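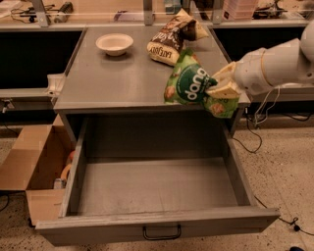 Feb 5, 2024
By Julián Cantero

Section 3. Planning and budgeting before you order

Work through this section before you sign a quote for a Pleltora arm. Most of the money wasted on a first installation goes to things around the arm: the wrong gripper fingers, furniture that has to be replaced, a cable run that was never measured. Start with the job you want done and write it down in one sentence, naming the objects and the furniture. "Pick up snack bags from a cabinet top, with the drawer below standing open" is a good sentence. A crumpled bag pinched by its top edge, like the green one marked "dang," asks different things of a gripper than a rigid bowl does, and a drawer pulled all the way out takes up floor that an empty room plan will not show. "General handling" is not a job sentence and your dealer cannot quote against it.

3.1 List the objects

1. Put every object the arm will handle on a table. Include the awkward ones.
2. Weigh each object full. Write down the heaviest.
3. Measure the narrowest and widest place where the fingers could close.
4. Mark each object as rigid, soft, or mixed. A chip bag is soft even when it is full of air.
5. Mark any object that must not be dented, creased, or scratched.

Note: If more than half of your list is soft packaging, order the long-finger set with the arm. Adding it later means a second shipping charge and a second calibration.

3.2 Measure the work area

1. Open every drawer and door the arm will use. Leave them open for the rest of this step.
2. Measure from the planned base position to the farthest point the gripper has to reach, including the back edge of the work surface and the front panel of the open drawer.
3. Compare the result with the reach of the model you are considering. The Vurkum 700 has a listed reach of 700 mm, measured from the base axis to the tool flange. In our own shop layout we got 678 mm of usable reach once the base plate and the wrist angle were accounted for. Plan with your usable figure.
4. Leave 30 cm clear on every side of the base for service access.
5. Check the height of the work surface. If the arm has to reach both a tabletop and the bottom of a deep drawer, ask the dealer for a reach drawing at both heights.

CAUTION: Do not plan the base position with the drawer closed. An open drawer can block the lower joints, and the arm will stop on contact.

CAUTION: Metal furniture must be fixed or weighted before the arm pulls on it. A light cabinet with the drawer fully out can tip forward.

3.3 Plan power and cables

1. Decide where the controller will stand. It does not have to be next to the arm, but the standard cable is 3 m long and that length includes the slack the joints need.
2. Walk the cable path with a tape measure. Go around furniture, not across open floor.
3. If the path crosses a walkway, add floor channel to the order.
4. Confirm that you have a grounded outlet on its own circuit.

Note: Extension cables are made to order at Kershaw and cannot be returned. Measure twice.

3.4 Build the budget

Use one line for each of the following. Put a number on every line, even if the number is zero.

1. Arm and controller
2. Gripper, with one spare set of fingers
3. Base plate or pedestal
4. Furniture, new or modified
5. Cables, floor channel, and electrical work
6. Guarding or floor marking, as your site rules require
7. Shipping and unloading
8. Installation and first calibration
9. Operator training
10. Replacement parts for the first year

Lines 4 and 5 are the ones buyers leave blank. A cabinet you already own is fine if the drawer slides run smoothly and the handle gives the fingers something to hold. Try it by hand first, using two fingers and no help from your other hand. If you have trouble opening it, budget for new slides or a different handle.

Soft fingers are a wear item. Keep the spare set on site — a worn pair will start dropping thin packaging well before it drops anything rigid.

3.5 Buy, lease, or trial

1. If your job sentence is settled and the objects will not change within a year, ask for a purchase quote.
2. If the objects change often, ask for a lease quote that includes finger exchanges.
3. If you are unsure about reach or grip, ask Stemholm for a bench trial before either one. Send the real objects in their real packaging, and send the dimensions from 3.2.

Note: Bench trial fees are credited toward a purchase but not toward a lease.

Keep your completed object list and measurements with the quote. The installer will ask for both, and you will need the base position again in Section 4.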